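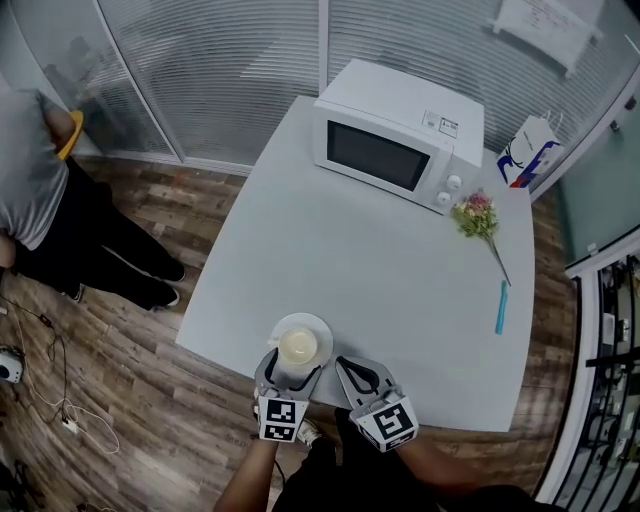 Gordon Beaulieu
Depends what the dial says tbh. Old two-knob ones, top is usually power and bottom is the timer, but check the printing round them. For a cup of milk I'd go medium, not full, short bursts and a stir in between. Full power and it climbs up the sides and over before you've crossed the room.

Original post by Lise Lévesque, May 26, 2019
Warming milk in a cup, microwave with two knobs, no buttons. Flat came with it and no booklet. Keeps boiling over and I'm forever wiping the plate. Is it 800 watts? Can't tell. Also can the saucer go in or just the cup? Moved it onto the white table by the way as the worktop in Curkstead flats is tiny, is that ok for it?

Penner
get a milk pan. never boils over if you watch it

Nokel
Wattage will be on a sticker, try the back or inside the door. Careful, there's often two numbers, the bigger one is what it pulls from the wall and the smaller one is what you cook with. Mine says 800 on one line and 500 on another, had me confused for ages.
Saucer - fine if it's plain china. Anything with a gold rim, no. I leave mine out, it only gets hot and then you burn your fingers on it insted of the cup.
Table's ok if it doesnt wobble. Leave a gap behind and at the sides for the vents, and dont pile shopping or post on top. Flowers well back too, mine got knocked over in February and water went everywere.
Stir before you drink it!! hot spots.

Lise Lévesque
Found it, 800. Medium and a stir, will try tonight. Thanks both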